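Cavside Riders Board > General > Buying, Selling, Getting Rid Of

Old steel touring bike: sell whole or part out?

gravelpocket
Posted 01/05/2020
I have an old touring frame hanging in the basement that has not been ridden since I moved. It's a Welilach, lugged steel, triple crank, original wheels. Rear wheel has a flat spot and the brake hoods are gone. The shop in Usham offered me 80 for the whole thing as is. A guy at work says the crank and hubs alone would bring more than that. Is it worth taking apart?

tandem_left
Part it out. Nobody wants a complete bike that size with a bad rear wheel. Crank, derailleurs, hubs and the front rack if you still have it. You will be shipping small boxes for a few weeks, but you should clear 310 if the chainrings aren't worn.

oldspokes
I disagree. There are not many of those left in one piece. Put a used rear wheel on it, new cables and tape, and sell it to somebody who will ride it. Once the frame is stripped it goes to the scrap pile.

tandem_left
That's nice, but he asked about money. A wheel, cables, tape and hoods will eat most of the difference.

gravelpocket
Rack is still on it. Chainrings look okay to me but I don't have anything to measure with. The seatpost won't move. I put oil on it last night.

ridge_commuter
If the post is stuck, the frame is only worth something to a person who fits it as is. Use penetrating oil, not chain oil, and leave it a few days. Turn the bike upside down and let it run in through the bottom bracket.

I sold a complete one last June. It had 1,708 miles on the computer and the original tires, and it took 8 weeks to find a buyer. He drove out in an old Saab and put the bike in the back with the front wheel off. No shipping, no boxes.

oldspokes
Local pickup is the way to go with a whole bike. Packing one costs you an afternoon.

gravelpocket
Okay. I'm going to try the seatpost first. If it comes loose I'll list it complete, pickup only, and see who calls. If it doesn't, I'll take the crank and wheels off and give the frame to the Usham shop.

tandem_left
Fair enough. If you do split it up, I would take the rack.

Also in Buying, Selling, Getting Rid Of

1. Floor pump, gauge sticks, free for pickup in Cavside
2. WTB: left pedal only, quill type
3. Green phone case, soft finish, no use for it now

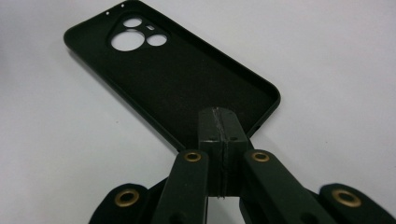

4. Two kids' helmets, will trade for tubes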